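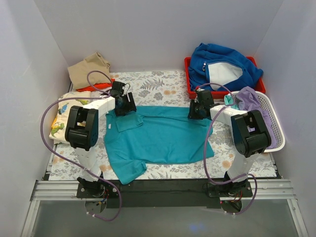
Both arms in position over the teal shirt. Purple cables run from the grippers down to the bases.

Right arm faults when it reaches across the shirt, left arm is fine

Gudrun Baumgart
Posted Jul 26, 2022

Hi all! I have two arms folding shirts on a padded table with a flowered sheet over it, and when it works I could watch it all day. It has folded 182 shirts so far and I still clap at the good ones. But since I changed the fold routine, the right arm keeps stopping with "gripper comm lost" on the second fold, the one where it pulls the hem over toward the collar. The left arm never does this. Once the right gripper let go halfway and the arm kept moving for a moment before it stopped, which gave me a scare as I was smoothing a sleeve with my hand at the time.

Control box is a Turnex, software is Urov with the stock settings. I have swapped the gripper and reinstalled Urov, no change. The fault log says code 37 every time. Where would you look next?

Pichit Khamphan
Oh I love this setup, the fern sheet is great! I'd bet on the cable. Yours hangs in a big loop from the gripper back around the joint, and a long reach across the table can pull that loop tight right at the plug. Power everything down, then move the right arm by hand through the second fold and watch the plug at the gripper end. If it tugs at all, you've found it. Give it more slack near the wrist and tie it to the link, not to the joint housing, so the joint can turn freely. Then look at the small connectors under the base too. Mine had one that looked seated and wasn't, and I lost most of October to it.

Quick test: swap the two gripper cables. If the fault moves to the left arm, it's the cable. If it stays on the right, look at the routing or the port on the box.

And please keep your hands out while it's powered! Hit the stop first, then fix the sleeve. Also find the setting for what the arm does when it loses the gripper. You want both arms to stop at once. Try it with no shirt on the table and the speed turned way down.

Kutedby
same code here, was the cable. new one fixed it

Duangkaew
Could be the tray and basket in back? My arm used to bump one on the way around and fault out. Different code though, I think it was 19. Worth moving them anyway, it's a two minute job.

Gudrun Baumgart
Swapped the cables and the fault moved to the left arm!! New cable is ordered. Stop setting is changed too, thank you Pichit!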